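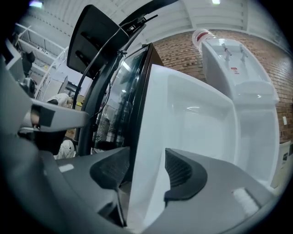
According to Meenakshi Joshi, the open day at Matheson used to be a quieter affair, with one tour in the morning and coffee afterwards, and she would have kept it that way. I only know the newer version. It was my first visit, and there were about 100 people at the gate when I got there.

5 min read

Matheson is a paper mill on the river side of Cernen. It makes envelope stock and drawing paper. We were put into groups and given ear plugs. My group went with Detlef Ehlers, who started at the wet end and walked us along the machine to the reels. The pulp goes onto the wire as something close to water. By the time it gets to the press rolls it can carry its own weight, and after the dryers it is paper. He had to shout most of this. 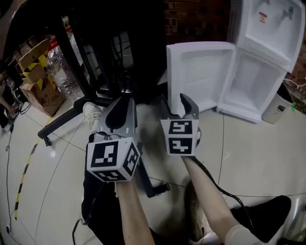 The finishing room was easier on the ears. Sheets are cut there and packed in reams of 500, and the drawing paper is still checked by hand under a lamp. Ilse Fuchs let us feel the two sides of a sheet - the wire side is a little rougher - and most of the group got it wrong the first time, including me.

I asked about the river water. It goes through settling tanks and back into the mill, and what leaves is tested before it reaches the outlet. We did not get to see the tanks, as the path was closed.

Lunch was soup in the canteen. The shop sells offcuts by weight, and I took home more than I will use. Parking is on the grass behind the bale yard, so wear boots. The next open day is in September, and the tours need to be booked ahead.

12 shares | 3 comments

Contact | Copyright Xiomara Esposito | Back to top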